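Notebook, desk recordings, pose pipeline
21st June

Continued from the entry on time alignment. I came in on Sunday because the machine for training is free and I can restart things without asking.

State in the morning: the replay of the wiping episodes still has the small jump in the right hand. In the left hand I see nothing of this kind. The jump comes when the wrist turns quickly, and it lasts a few samples. In the plot of the position it looks like a tooth, then the curve goes back to where it was. If I train with this, the policy learns to make a small kick over the keyboard, and we saw already in the Maldonado test what this does to the keys.

First idea was the filter. I changed the smoothing window from 5 to 15 samples and ran the same episodes again. The tooth becomes lower but wider, and the closing of the gripper comes late compared with the hand. So I put it back to 5. I don't want to hide a wrong pose under a filter.

Second idea was the cube model. Grulix (our pose solver, for those who read this later) takes all the markers it finds on one cube and solves for one pose. When only one face is seen well, there are two answers which are almost equally good, and the solver takes the better one for each sample alone. It has no memory. I printed the two reprojection errors side by side for episode 510, and inside the tooth they change order. Outside of it the correct answer wins clearly. I think this is the reason, at least for this episode.

What I changed in the code:
– the solver now keeps both answers and does not throw away the second one
– the choice is made by the distance to the last accepted rotation, and the error is used only if the two distances are close
– if no marker was found for a longer gap, the memory is cleared and the old rule is used
– the flag "ambiguous" is written in the episode file, so that Helletti can colour these parts in the viewer

Then I ran it on the keyboard-wiping set, one marker cube on each hand-held gripper and the purple cloth in the right one.
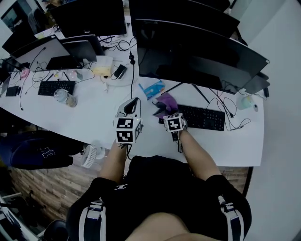 Montserrat Ventura wrote under my first version of this entry that the memory is dangerous at the start of an episode: if the first accepted rotation is the wrong one of the two, every following sample will agree with it, and we get a smooth curve which is completely wrong. She would prefer to solve the whole episode backwards also, and compare.

She is right, and I had not thought of it. I added the backward pass in the afternoon. It is simple, because we work offline and all samples are there. Where forward and backward agree, the pose is accepted. Where they don't agree, the part is marked and not used for training. The time is double, but one episode still goes through before I finish a coffee, so I don't care much.

Result on episode 510: the tooth is gone and the gripper closing is on time again. On the full set of 2,000 episodes I started the run at the end of the day, and it is not finished while I write. I looked only at a few of the first ones. One of them has a long disagreement between forward and backward, and I don't understand it yet. The cube seems well visible there, so perhaps it is a problem of calibration and a different thing from the rest.

A note on the cloth. When it comes in front of a marker, the detector sometimes accepts a square with a bad corner. The corner refinement then pulls the whole pose. I raised the limit for the corner error a little too strictly in the first try and lost many good markers, so now it is between the old and the new value. The number is in the config of Turkine, with a comment. Please don't change it there without writing here, it is read by the planner too.

Open points:
– check the episode with the long disagreement, with the raw detections
– ask Tonantzin Xolalpa if the planner can accept holes in the trajectory, or if I must cut the episode in two
– the replay on the arm only after the full run is finished, slow speed first
– write a test for the start of the episode, with the wrong rotation given on purpose
– old pose files stay until July, then I delete them

The run writes its log in the usual folder. If it stops in the night, start it again with the option "resume" – it keeps the finished episodes.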